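Clearing out the sewing table (finally)

Been putting this off since October. Long one, get a coffee. 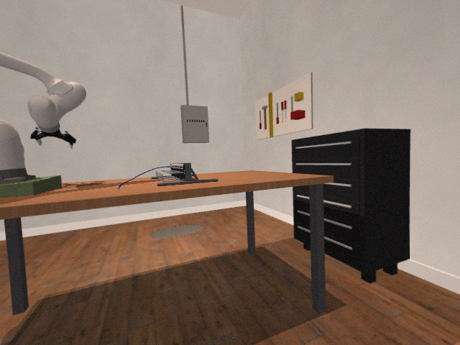

Why I started at all

Chinyere needed somewhere to put a cutting mat for two weeks and I said sure, use my table. Then went and looked at my table. Could not find my table. Fabric, bills, a lamp with no bulb, three half-done pajama pants from when I was going to make everybody pajama pants. I rent the upstairs in Gellcombe so there's no basement to shove it all into. Had to be dealt with.

So I did it after work, 6:30 till whenever, four nights. Podcast on. Bad posture.

What was on there

Mostly cotton. I buy quilting cotton the way other people buy gum. Some of it still had the store sticker, some had been washed and never ironed so it dried into a kind of fist. The remnants I'd been saving for "something small" – I have never once made something small.

Also buttons. My aunt gave me a cookie tin of them when she moved and I always told people it was a thousand buttons. Tipped it out on a towel and it did look like 1000, I'll stick with that. Sorted by color for an hour, then gave up and poured them back in. No regrets. The tin is fine. The tin was always fine.

Patterns were worse. Tissue paper that's been unfolded once never goes back in the envelope, everybody who sews knows this. I put each one in a zip bag with the envelope facing out and they stand up in a shoebox now. Found the Virora wrap dress one I'd bought twice. Salamatu gets the spare, she's closer to that size anyway and she will really make it.

What I got rid of

The pajama pants. Gone. Elastic was shot before I ever sewed it in, and the flannel had a fold line down the front that wasn't coming out. Kept the leftover flannel for potholders. (I know. Something small.)

Polyester lining, all of it, went to Mahtab for her costume class. She took two bags and texted me later asking for more, so if anyone in town has lining they hate, let me know and I'll pass it on.

The old iron. It spat brown water on a white collar last spring and I kept using it for "dark stuff only" like a crazy person. Replaced it with a used one from the thrift on Dullus street, works great, smells a bit like somebody else's house.

Books I went back and forth on. Kept the tailoring one, 94 pages on collars alone and I've read maybe ten. Let the two craft fair ones go.

What I'd do different

Wash the fabric BEFORE folding it. I folded the whole lot and then remembered I don't know which ones are prewashed, so now there's a pile on the chair by the door and it's going thru the machine a load at a time. Red stuff separate. Ask me about the pillowcase.

Also don't start with the sentimental bits. I opened the box with my grandmother's lace on night one and got nothing else done. Do thread first. Thread has no feelings. Old thread that snaps when you tug it goes in the trash, doesnt matter how nice the green is.

Where it is now

Mat fits. Chinyere's been over twice to cut out a coat and there was room for both our mugs too. The machine is on the left, good light till about four. Scissors on a hook – FABRIC scissors, Corrado, not for tape.

Next up is the closet, which I'm not ready to talk about. Tae-yang says he has a spare set of shelves in the garage if I come get them, need to borrow a car first. And I want to hem the curtains before it gets properly cold, they've been pinned up since we moved in and I stepped on one of the pins again this morning.

More when theres more. If you know how to get old chalk marks out of navy wool leave me a comment, I tried a damp cloth and made it worse.

This site uses cookies to remember your settings and count visits. By continuing to browse you agree to our use of cookies. Accept | Manage preferences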